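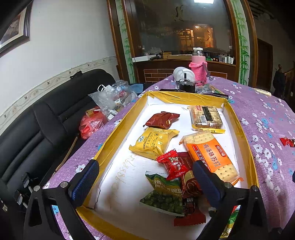
3.2 Gripper setup and upkeep

All recordings were made with the same hand-held tool, called Dillness in our lab. It carries two parallel fingers driven by a trigger in the handle, with a camera mounted behind them so that both fingertips stay in view through the whole stroke. The tool was set up once at the start of the study and then looked after by one person per shift, following the steps below.

Pads. Each finger has a textured blue grip pad, glued on and held flat under a clamp for 30 minutes. Foil and film wrappers leave a thin coat of grease on the texture, and grip on small candies drops before the pads look worn. We wiped them with alcohol after every 86 grasps and replaced them as a pair. An early attempt to replace only the worse pad left the fingers closing off center, and those recordings were thrown out.

Finger alignment. The two bolts at the upper corners of the gripper body set the angle of the fingers. They work loose with use. At the start of a shift the operator closed the fingers on a steel gauge and checked for light between the pads. If a gap showed at the tips, both bolts were backed off, the fingers were pressed against the gauge, and the bolts were tightened again, left side first.

Tray. Figure 3 shows the tool open over the tray used for the snack sorting task. The walls are edged with yellow tape, which gave the tracking software a clear outline against the patterned tablecloth, and the floor is white. Packets were tipped in by hand and left as they fell, so wrappers often overlap, as with the red and maroon candies at the front. A finger has to come down beside the pile without pushing on the wall. When it did touch, the operator opened the fingers fully, lifted clear and began the grasp again.

Faults. Over 1147 grasps the tool was taken out of use three times. Two of these stops were for a frayed trigger cable, which Obura rerouted in December with a wider bend at the handle – it has not failed again. The third was a stripped bolt thread, repaired by Savolainen with a threaded insert. After each repair the camera was recalibrated with the Odik routine, and the first recordings were checked by eye before being added to the set.

Figure 3. Gripper open over the sorting tray, with wrapped crackers, candies and a green bag of peas.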